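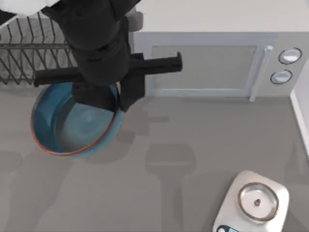 Figure 2. A round, deep blue bowl with a thin orange-red band along its rim, on a grey kitchen countertop (computer rendering).

3. Shared crockery and the organization of communal meals

3.1 Bowls held in common

The household inventories discussed in the previous section list tableware by room and seldom by owner. This presents a difficulty for any study of shared kitchens, where the ownership of a bowl and the right to use it may rest with different people. In the Pukora residences, the tenancy agreement treats all crockery supplied with the building as common property. Items brought in by residents remain their own, but are described in the house rules as "available for general use unless put away." The wording dates from the first version of the rules and has been carried forward through each revision.

We recorded 73 shared meals in the two Pukora buildings and a further 19 in the smaller house at Brirkberg. A meal was counted as shared where the food was prepared in one kitchen and eaten by members of at least two tenancies. Meals bought ready-made were included if they were served from common dishes. Breakfast was excluded at both sites, as residents tended to eat it singly and at irregular hours.

Serving practice fell into two broad patterns. In the first, food was portioned at the counter by the person who had cooked it and carried to the table on individual plates. In the second, a large bowl was placed within reach of everyone and diners served themselves. The second pattern was more common in the evening and on weekends, and it was strongly associated with dishes that could be kept warm or eaten at room temperature, such as grain salads, boiled potatoes and stewed beans. Soup was almost always portioned at the counter, even in households that otherwise preferred to serve at the table.

Colour entered the interviews more often than we had expected. Residents spoke of "the green one" or "the striped one" in preference to naming a bowl by size or purpose, and new tenants learned these names within a few weeks. Wikström's earlier work on the Hafstein lodging houses reports a similar habit among seasonal workers, who used the colour of a vessel to tell one cooking group's supplies from another's. In our material the names had lost any such function. They survived as a convenience of speech, and in one kitchen the name continued in use after the bowl itself had been replaced by one of a different colour.

3.2 Washing up and return to storage

The rules at both sites require that crockery be washed and put away by the end of the evening. Compliance was uneven, although complaints were fewer than the literature on shared housing would suggest. Most of the friction we recorded concerned the large bowls. They took up a good part of the drying rack and did not fit easily in the upper cupboards, and so they were often left on the counter overnight. Several residents regarded this as ordinary storage. Others regarded it as unfinished washing up. The disagreement was rarely stated openly and was usually handled by moving the bowl.

A resident of the second Pukora building described the matter as follows: "If it is on the bench and it is clean, then it lives there. If it is on the bench and you are not sure, somebody has to wash it again, and that is where the argument starts." Comparable remarks were made in four other interviews, two of them at Brirkberg, where the kitchen is considerably smaller and bench space is correspondingly valued.

The building manager introduced open shelving in the first Pukora kitchen in November, partway through the period of observation. Large serving pieces were moved to the lowest shelf. Residents reported that they used the bowls more often afterwards, but our meal records do not show a clear change, and the period is too short to support a firm finding. The shelving was not extended to the second building, and the comparison between the two kitchens should therefore be read with some caution.

3.3 Replacement and expense

Breakages were met from a house fund into which each tenancy paid at the beginning of the lease. Plates and mugs were replaced without discussion. Serving bowls were treated differently — a proposed replacement was normally raised at the monthly meeting, and in two cases the decision was put off to the following month. Lykkegaard (personal communication, Feb 21, 2020) has suggested that the distinction follows from visibility and not from price, as the serving bowl is the one piece of crockery that every diner handles in the course of a meal. Our cost records are consistent with this view. The bowls purchased during the study were modestly priced, and less was spent on them in total than on drinking glasses.

The Skanusau survey, with 1,000 responding households, did not ask about serving dishes directly. It did ask whether respondents owned "a dish kept mainly for sharing food with others," and households in shared accommodation were less likely to answer yes than families in detached dwellings. We take this as a limitation of the question. Residents of shared houses may well have use of such a dish every day without considering that they own it, and a survey item framed around possession will tend to miss the practice. Section 4 returns to this point in relation to cookware, where the same difficulty arises with stockpots and roasting pans.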